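Home | Ask | Topics | Members | Sign in

Filed under: Closets & Clothing Storage

How do you store puffer jackets without crushing them?

Spring is finally here and I want my winter stuff out of the hall closet! I have 3 puffers, all synthetic fill, plus a pile of blankets. The closet rod is only 36 inches wide so hanging everything till fall is out. Vacuum bags look so tempting but my sister-in-law's coat came out of one flat as a pancake. Any ideas?

Posted by Plovlow, April 20, 2024

Ostatari
Oh, I love this job! Wash them first, cold and gentle, and zip them up before they go in. Then low heat in the dryer with a couple of clean tennis balls. Mine take 60 minutes, and then I let them hang overnight, because the seams hold on to damp longer than you'd think. After that each one gets folded in half, sleeves in, and laid in a big cotton pillowcase. Blankets go on the bottom of the bin and puffers on the very top with nothing over them. They come out so nice and fat in the fall!

Skip the vacuum bags for anything you'd like to stay warm in. A few weeks for a move is fine, a whole summer is asking a lot of it.

Hutside
just roll them up and stick them under the bed. works for me

Solís
Ostatari's pillowcase trick is great, I switched to it last year. I'd only add that the bed is the best place to sort, everything out at once, coats and blankets together, so you see how much bin you really need. I bought a 40 quart one first and it was way too small (it holds the hats and scarves now, so no harm done).
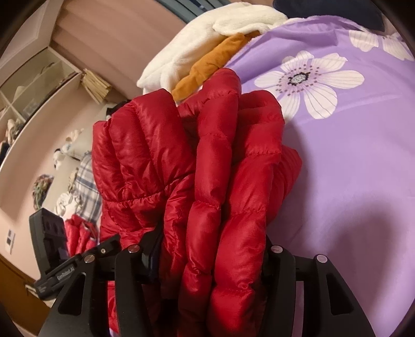

Red puffer on the bedspread side of the room, with the white fleece blanket folded behind it.

And leave the lid off for a day if the closet smells musty!

Print this page | E-mail this page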